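About Varka

Varka teaches robot arms to pick things up and put them down again somewhere more useful. 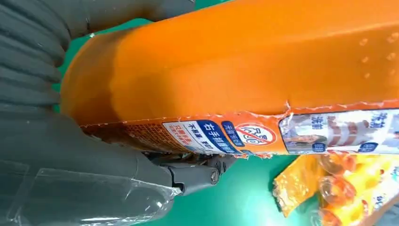

We have been at it since February 2019, when Samran Khunthong and Delwyn Sutcliffe took the lease on a former carpet showroom in Ikstead and filled it with second-hand benches. Samran looks after the grippers. Delwyn looks after the software, the invoices and the kettle.

Most of our customers pack orders for a living. They send us a crate of whatever gives them trouble and we work through it on the bench: slippery things, crinkly things, bottles with half the label gone. A robot that can only handle new, square boxes will have a very short career in a warehouse.

Quintana is our gripper, with a soft ribbed finger and a jointed lower finger. Jondia is the program that tells it where to go. The two were written and built at opposite ends of the building, and for the first year it showed.

Open days

Twice a year we unlock the front door and let people in. The next one is on July 19, 2024, from 10 until 4. There is no stage and no music. We run the same work we would be doing anyway, only with more people leaning on the barrier and offering advice.

You are welcome to bring an object for the arm to try. Nothing alive, nothing lit, and nothing over 2 kilos, please. At the last open day we had around 70 visitors and a great many umbrellas. Quintana dropped 26 things, which Delwyn wrote up on the whiteboard in large figures – Samran has asked for smaller figures this time.

School groups can come in the morning if a teacher rings first. Parking is behind the building, next to the tyre place, who are very patient with us.

Tea is free. The biscuits are handed out by people, for now.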